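# 작업대 위의 매트, 도마, 쟁반: 배치 메모

주방 옆 흰 테이블을 조리 준비와 상차림 겸용으로 쓰기 시작하면서 정리한 기록이다.

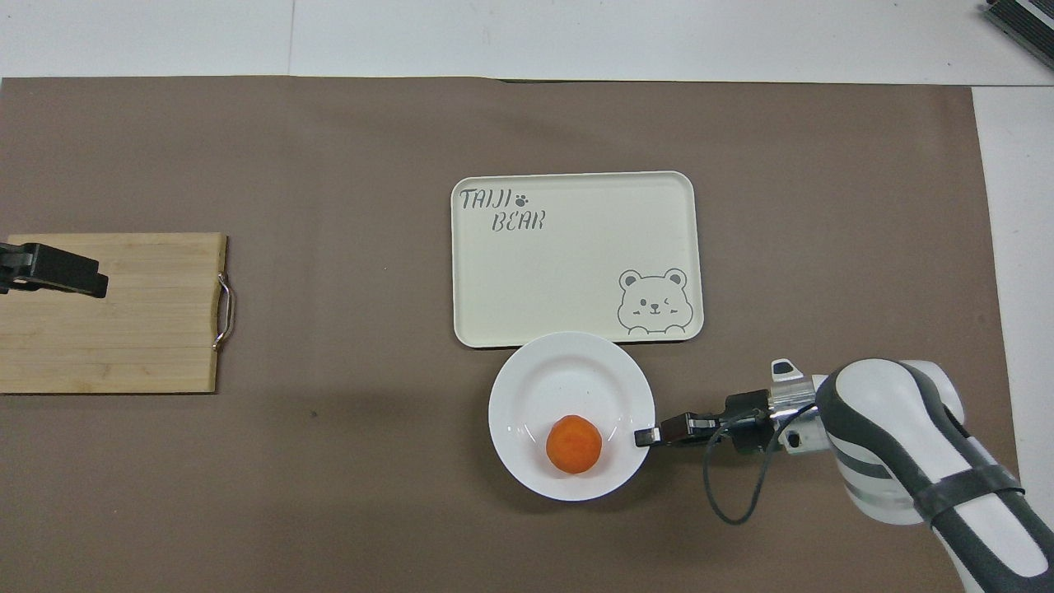

*매트 위 배치. 왼쪽 대나무 도마, 가운데 크림색 쟁반, 그 아래 흰 접시.*

## 1. 테이블과 매트

테이블은 상판이 흰색이고, 원래는 서류와 택배를 올려두던 자리였다. 8월에 이사하면서 조리대가 좁아졌고, 조리대 폭으로는 도마와 접시를 나란히 놓을 수 없다. 도마를 놓으면 썬 것을 옮길 그릇이 싱크대 가장자리로 밀린다. 그래서 썰기와 담기 두 공정을 테이블로 옮기고, 조리대에는 가열과 세척만 남겼다.

흰 상판의 단점은 얼룩이다. 홍차, 강황, 토마토 순으로 문제가 된다. 홍차는 10분 안에 닦으면 흔적이 없고, 강황은 시간과 관계없이 남는다. 베이킹소다를 개어 올려두면 옅어지지만 그 자리만 광택이 달라진다. 얼룩보다 광택 차이가 더 눈에 띄었기 때문에 이후로는 문지르지 않고 덮는 방향으로 바꿨다.

매트는 회갈색이다. 상판 대부분을 덮고, 위쪽과 오른쪽에만 흰 면이 띠처럼 남는다. 처음에는 전체를 덮는 크기를 찾았으나 다음 이유로 포기했다.

- 상판 끝까지 덮으면 매트 모서리가 들리고, 지나갈 때 옷에 걸린다.
- 들어내서 닦을 때 손 넣을 여유가 필요하다.
- 흰 면이 조금 남아 있어야 부스러기가 밖으로 나간 것을 바로 알 수 있다.

세 번째가 실제로는 가장 유용하다. 매트 위의 빵가루는 잘 안 보이지만 흰 띠로 넘어간 것은 즉시 보인다. 저녁에 띠 부분만 한 번 닦고, 매트는 사흘에 한 번 들어내서 뒷면까지 닦는다. 뒷면을 건너뛰면 매트와 상판 사이에 수분이 남고, 가장자리에 자국이 생긴다. 자국은 중성세제로 지워진다.

색은 회색과 회갈색 중에서 골랐다. 회색은 흰 그릇과의 대비는 좋은데 물 자국이 그대로 드러난다. 회갈색은 물 자국이 덜 보이고, 대나무와 나란히 두어도 색이 튀지 않는다. 단점은 커피 가루를 쏟았을 때 범위를 파악하기 어렵다는 것이다. 이 경우에는 눈으로 찾지 말고 전체를 들어내는 편이 빠르다.

## 2. 도마

도마는 밝은색 대나무 직사각형이고 끝에 은색 금속 손잡이가 달려 있다. 손잡이는 바깥으로 휘어 나온 고리 모양이라 벽걸이에 바로 걸린다. 이전 도마는 구멍만 뚫린 형태였는데, 걸 때마다 고리의 위치를 더듬어야 했다.

손잡이가 있는 도마는 놓는 방향이 사용감을 결정한다. 시험해 본 방향은 두 가지다.

**손잡이를 몸 쪽으로 둘 때.** 들어 올리기 쉽다. 대신 칼질할 때 손목이 금속에 닿고, 앞치마 끈이 걸린다. 이틀 쓰고 바꿨다.

**손잡이를 오른쪽으로 둘 때.** 지금의 배치다. 손잡이가 쟁반 쪽을 향하므로 오른손으로 잡아 살짝 들고, 썬 것을 바로 오른쪽으로 밀어낼 수 있다. 왼손잡이라면 좌우를 뒤집으면 된다. 다만 도마와 쟁반 사이에 손잡이가 들어갈 간격은 남겨야 한다. 붙여 놓으면 고리가 쟁반 테두리를 밀어서 쟁반이 조금씩 돌아간다.

대나무 도마의 관리법은 자료마다 내용이 다르다. 내가 지키는 것만 적는다.

1. 사용 전에 물을 한 번 끼얹고 행주로 닦는다. 마른 상태로 쓰면 과즙이 결을 따라 바로 스며든다.
2. 세척은 미지근한 물로 한다. 끓는 물은 이음매에 부담이 된다.
3. 결 방향으로 세워서 말린다. 눕혀 말리면 아랫면만 늦게 마르고 휜다.
4. 기름은 식품용 미네랄 오일을 한 달에 한 번. 올리브유는 시간이 지나면 냄새가 난다.
5. 식기세척기에는 넣지 않는다.

휨이 생겼을 때는 볼록한 면을 아래로 두고 젖은 수건을 오목한 면에 덮어 하룻밤 둔다. 완전히 평평해지지는 않지만 덜컹거림은 없어진다. 이 방법은 Dorian Marchal이 알려준 것으로, 그는 가구 수리를 하면서 얇은 판재를 같은 식으로 편다고 했다. 판재는 며칠씩 걸리는데 도마는 하룻밤이면 되었다.

용도도 나눴다. 대나무 도마에서는 과일과 빵만 썬다. 마늘과 김치는 플라스틱 도마를 쓰고 그것은 조리대에 둔다. 섞어 쓰던 시기에는 사과에서 마늘 냄새가 났고, 레몬과 소금으로 문질러도 완전히 빠지지 않았다.

## 3. 쟁반

쟁반은 모서리가 둥근 크림색 직사각형이고 테두리가 약간 올라와 있다. 왼쪽 위에는 회색 손글씨체로 TAIJI BEAR라고 적혀 있고 발바닥 표시가 붙어 있다. 오른쪽 아래에는 한쪽 눈을 감은 곰 얼굴이 선으로 그려져 있다. 무늬를 보고 산 것은 아니고 크기를 보고 샀다. 다만 무늬가 모서리 두 곳에만 있고 나머지가 비어 있다는 점은 기능적으로도 괜찮다. 바탕에 무늬가 가득한 쟁반은 무엇이 묻었는지 확인하기 어렵다.

이전에 쓰던 것은 Iline 쟁반으로, 테두리가 높고 손잡이 구멍이 있었다. 운반에는 그쪽이 낫다. 문제는 높은 테두리 때문에 도마에서 썬 것을 밀어 넣을 수 없다는 것이었다. 한 번 들어서 넘겨야 하고, 그 과정에서 과즙이 떨어진다. 낮은 테두리는 도마 끝을 걸치듯 갖다 대면 넘어간다. 반대로 액체가 든 컵을 나를 때는 불안하다. 나는 이 쟁반으로 컵을 나르지 않는다.

쟁반의 역할은 중간 적재다. 순서는 다음과 같다.

- 도마에서 썬다.
- 쟁반에 펼쳐 놓고 씨와 꼭지를 골라낸다.
- 접시에 담는다.

도마에서 접시로 바로 가면 한 단계가 줄지만, 고르는 작업을 도마 위에서 하게 되어 다음 것을 썰 자리가 없어진다. 혼자 먹을 양이면 차이가 없고, 두 사람 몫 이상부터 차이가 난다.

크림색은 차 얼룩에 약하다. 테두리 안쪽 모서리에 먼저 낀다. 부드러운 솔로 닦고, 연마 성분이 있는 세제는 쓰지 않는다. 인쇄된 글자와 그림이 있는 부분은 특히 그렇다. 수세미의 거친 면도 같은 이유로 피한다.

## 4. 접시

접시는 흰 도자기 원형이고, 테두리가 넓고 평평하며 가운데가 얕게 들어가 있다. 얕은 홈은 둥근 과일을 놓을 때 의미가 있다. 완전히 평평한 접시에서는 작은 과일이 들고 가는 동안 계속 구른다. 홈이 있으면 굴러도 테두리 앞에서 멈춘다. 넓은 테두리는 엄지로 잡을 자리가 되고, 씨를 뱉어 두는 자리도 된다.

같은 용도로 시험한 다른 그릇은 다음과 같다.

| 그릇 | 장점 | 단점 |
|---|---|---|
| 깊은 국그릇 | 구르지 않음 | 아래 것이 눌리고 안 보임 |
| 평접시 | 겹쳐 보관하기 쉬움 | 둥근 것이 구름 |
| 유리 볼 | 양이 보임 | 무겁고 물 자국이 남음 |
| 넓은 테두리 접시 | 잡기 쉽고 구름이 적음 | 찬장에서 자리를 많이 차지함 |

보관 면적이 문제인데, Guritz 선반의 칸을 하나 비우고 세워서 넣는 것으로 해결했다. 접시 사이에는 키친타월을 한 장씩 끼운다. 지름이 큰 순서대로 안쪽부터 넣으면 꺼낼 때 걸리지 않는다.

접시는 쟁반 바로 아래, 몸에서 가장 가까운 쪽에 둔다. 쟁반 가장자리와 조금 겹쳐도 쓰는 데 지장은 없다. 완전히 떼어 놓으려면 매트의 아래쪽 공간이 부족하고, 접시를 오른쪽으로 보내면 팔이 쟁반을 넘어가야 한다. 겹침이 신경 쓰이면 쟁반을 위로 올리면 되지만, 그러면 도마의 손잡이와 높이가 어긋난다.

## 5. 작은 과일의 취급

살구나 작은 귤처럼 주황색의 둥근 과일은 이 배치에서 가장 자주 다루는 것이다. 보관 기준이 서로 달라서 따로 적는다.

살구는 단단할 때 실온에 두고, 꼭지 주변을 눌러 약간 들어가면 냉장고로 옮긴다. 냉장 후에는 이틀 안에 먹는다. 씻는 것은 먹기 직전. 미리 씻어 두면 껍질이 먼저 무른다. 반으로 가를 때는 봉합선을 따라 칼을 한 바퀴 돌리고 양쪽을 반대로 비튼다. 잘 익은 것은 씨가 바로 떨어지고, 덜 익은 것은 과육이 붙어 나온다.

귤류는 바닥에 닿는 면부터 상한다. 상자째 두지 말고 한 층으로 펼치고, 하루에 한 번 뒤집는다. 눌린 것은 먼저 먹는다. 껍질에 얼룩이 조금 있는 것은 맛과 관계가 없었다.

둘 다 냉장고에서 바로 꺼내면 향이 약하다. 먹기 30분 전에 접시에 올려두는 것이 내 기준이다.

## 6. 남은 항목

- 매트 미끄럼: 도마를 강하게 밀면 매트가 같이 움직인다. 미끄럼 방지 시트를 작게 잘라 도마 아래 위치에만 붙여볼 예정이다.
- 도마 손잡이의 고정부: 유격은 없지만 물이 고일 수 있다. 세척 후 면봉으로 한 번 닦는다.
- 테이블 높이: 썰기에는 조금 낮다. 다리 받침을 찾는 중이고, Ekport 제품은 다리 굵기와 맞지 않아 반품했다. 5센티미터를 올리면 앉아서 쓰기 불편해지므로 3센티미터로 시작한다.
- 행주 걸이: 테이블 옆면에 붙일 것. 접착식은 한 번 떨어졌다.

받침이 도착하면 높이별로 도마 사용감을 다시 적겠다.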